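Packing and Supply Assistant, Part Time

Horon is hiring a part-time packing and supply assistant for its order room in Ilness. We ship craft and office supplies to small shops and schools, and the room keeps 3000 items on its shelves. Tape, labels and wrapping paper make up a large share of what goes out.

The work

You will pull items from the shelves, check them against the order sheet, and pack them for pickup. You will also restock the packing tables, sort returned goods, and put rolls of tape back in the right bins by width. Rolls with damaged edges are set aside and sold at a discount. Most shifts are spent standing.

Hours and pay

Shifts run 6 hours, starting at 10 in the morning. Pay is hourly and goes out every two weeks. The job starts in May and is open for six months, with a chance of renewal.

What we ask

No packing experience is needed. You should be able to read an order sheet, lift a full carton, and keep a work table in order. Training is done on the job during the first week.

How to apply

Send a short letter and your work history to Horon, Jarnura Building, Ilness. Please say which shifts you can work. Applications without a phone number will not be read. 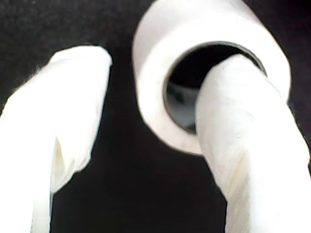
A white roll, most likely tape, with a thin gray core.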